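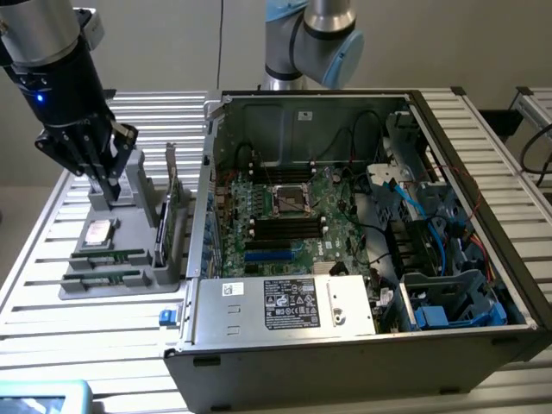 Fig. 1. Assembly cell at the open day: parts tray on the left, open Dell desktop on its side, CPU socket and memory slots still empty.

Handout 2: Notes from the Rornalus open day
Course: Introduction to Automated Assembly
Visit date: 24 May 2023
Notes by Mahnaz Ghasemi, with additions from Ju-won Cheon

All 31 of us got in, which was great, and thanks again to Gwenaël Caron for walking us through the demo twice so the back row could see too. Read these notes before the lab. You'll be programming a much simpler version of the same job.

1. The task

Put a CPU, two memory modules and an expansion card into a desktop computer. You could do this at your kitchen table in a few minutes. Now try writing down every move your fingers make while you do it! That list is longer than you think, and it was my favorite part of the whole visit – a plain office computer turns into a really hard robotics problem.

2. The tray

Look at the gray 3D-printed tray in Fig. 1. The CPU has a pocket, the memory modules lie flat in slots of their own, and the card stands upright in a raised holder. This is called fixturing. If a part always starts in the same place and at the same angle, the robot has much less to figure out. Gwenaël told us the tray went through many versions, starting in January, and the card holder was redone more often than anything else.

Agathe asked why they don't just use a camera and a flat bin. Good question, and we'll come back to it in the lab. Short answer: you can, but then you have to trust the camera for every single pick.

3. Picking and placing are different problems

Picking from a good fixture is mostly about position. Placing is about contact. A memory module has to line up with its slot, go in straight, and then take a firm push. A CPU is the opposite: it wants to be set down gently over the exposed pins, and any sideways sliding can bend them. Same arm, same gripper, two very different ways of moving.

Terms to know:
Compliance – how much the arm gives when it meets resistance
Insertion force – the push needed to seat a part
Search motion – small moves made to find a hole or slot by feel
Approach vector – the direction the tool comes in from

4. Reaching into the case

Check the walls of the chassis, the power supply across the front, and the cables looping along the back. Every one of them limits where a gripper can go. Cables are the worst of it, as they bend and don't sit the same way in every machine. Ju-won's sketch of a safe path down to the CPU socket is on the course page and it's excellent.

5. Before the lab

Write out the steps for moving one memory module from the tray to a slot. Include where the gripper opens and closes, where it slows down, and what it should do if the module doesn't go in. Two pages is plenty. Bring it on paper, and send questions about the format to Évan Bailly.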